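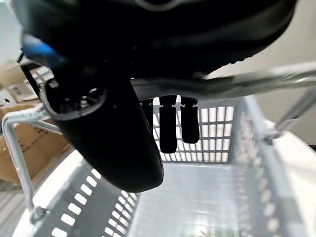
I do the file check on every child relocation case before it leaves our office at Chauvin, and I've started leaving my comments in for the rest of you. My rule for loose papers is the same as ever: one light gray plastic basket, like the one up top, and whatever lands in there gets logged by the end of the day, please!

Search this site Go

Relocation file check, Zuvside matter, June hearing

1. Custody order, full copy. OK. All 33 pages, and I did go through them (twice, with coffee).
2. Consent letter from the other parent. NOT OK. It's signed but has no date on it, so back it goes.
3. Passports, copies of the photo page. OK, though one is so dark I'd love a better scan.
4. School and doctor letters. 3 in, one still to come.
5. Translations. OK. Enent sent them early, bless them.
6. Travel plan with return dates. Half done. Return flight is in, address for the stay isn't.
7. Client's phone number checked by calling it. OK, she picked up right away.

I'll look at 2, 4 and 6 again once the mail's in. Don't bind anything yet.

40 shares 3 comments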